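Folding for a Living

The work at Griltis happens in bedrooms. The people who do it used to deliver linen and iron shirts, and now they spend the day with a yellow-jawed gripper in their hands, folding trousers so that a machine can learn the job. 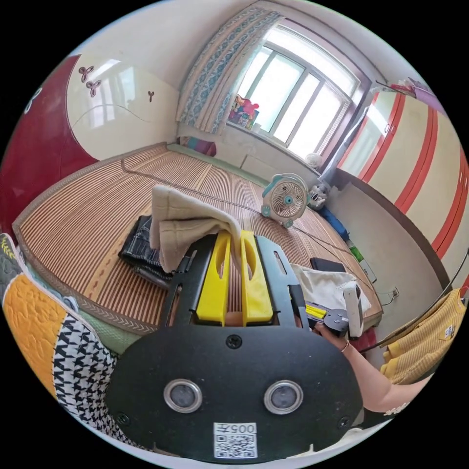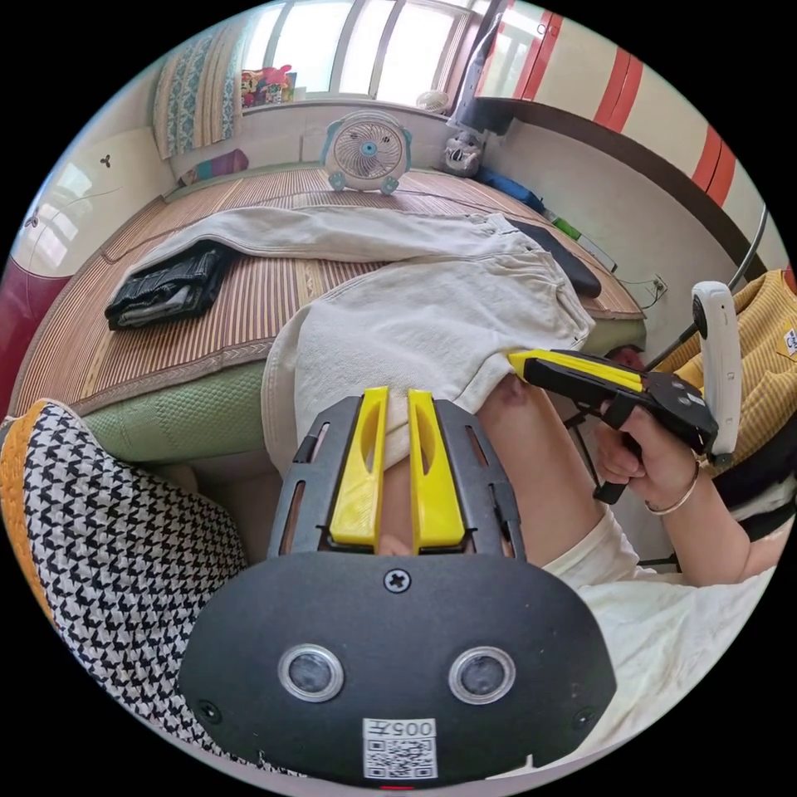 Hand-held grippers in use over a bamboo mat, with clothes lying on it.

ASTANO, July 17, 2025

Griltis started as a laundry. It washed sheets and towels for hotels and later took in household clothes, picked up in the morning and brought back folded. The washing and drying were mostly automatic by the time Musa Ekpo was hired nine years ago. The folding was done by hand, at long tables on the second floor, and everyone there assumed it would stay that way.

In March the company signed an agreement with Pralis, which builds robot arms for laundries and care homes. Pralis needed recordings of people folding ordinary clothes in ordinary rooms. Griltis had people who folded well. Fifteen of them moved from the tables to the new work, most by choice.

Ekpo was one of the first. "I thought it would be easy," he says. "I have folded jeans my whole life. Then they give you the gripper and you have two jaws where you had ten fingers."

The grippers have cameras and a trigger. Squeeze and the jaws close. There is no way to smooth a seam with a thumb or tuck a corner under with the side of the hand, so the folders have had to work out new ways to do old jobs. Jeans are the favorite, because the fabric holds its shape. Light trousers slide. A fitted sheet can take most of a morning before anyone gets a recording they want to keep.

The shifts are shorter than they were on the second floor and the pay per hour is higher, though not by much. Nkechi Sani, who represents the folders in talks with management, says the first version of the agreement paid by the recording. People rushed, and the complaints about sore wrists started within two weeks. The current one pays by the hour and sets a break after every block of work.

"The tool isn't heavy when you pick it up," Sani says. "After an hour it is. We asked for the breaks in writing and we got them in writing."

She also asked for rules about the homes. Griltis rents some rooms and pays households for the use of others, and the cameras see whatever is in them. Under the rules now in force, the people living there can ask for any recording to be deleted. Family photographs are taken down first. Toys, pillows and fans stay where they are, because Pralis wants its machines to cope with rooms that look lived in.

The recordings go to Urs Koller, who runs training at Pralis. His group had 3653 usable ones at last count. He is careful about what they add up to. The company's test arm can fold a towel and does fairly well with a T-shirt. Trousers that start out in a heap are still a problem.

"The hard part is the first move," Koller says. "A person looks at the pile and finds the waistband. Our system often grabs the nearest leg and then it is stuck with that choice."

What happens to the folding tables if the system gets better is a question that comes up at most staff meetings. Saeed Bakhtiari, the operations manager, says Griltis plans to install its first arms for towels only, and that the agreement with the staff rules out layoffs tied to them for two years. After that, it has to be negotiated again. He expects the second floor to be smaller. He would not say by how many jobs.

Vitória Cunha has stayed at the tables. She was offered a place in the recording group and turned it down after a trial day. She likes the talk on the second floor and did not like being told to do a fold over when it had come out fine. She also thinks the extra money is a poor trade.

"They are paying a little more to get something they only need once," she says.

Ekpo has heard this from her and doesn't argue with it much. He has started a training course at Bassey, the technical college across the river, where Griltis pays half the fee for anyone in the recording group who wants to learn equipment maintenance. He goes two evenings a week. The course covers motors, sensors and basic wiring, and he has found the wiring harder than he expected.

In the meantime there is a schedule for next week, with shirts on it. Shirts have buttons, and the folders have been asking for a smaller set of jaws. Koller says a set is being made. Sani has put it on the list for the next meeting, under the wrist supports and the question of who pays for travel between homes.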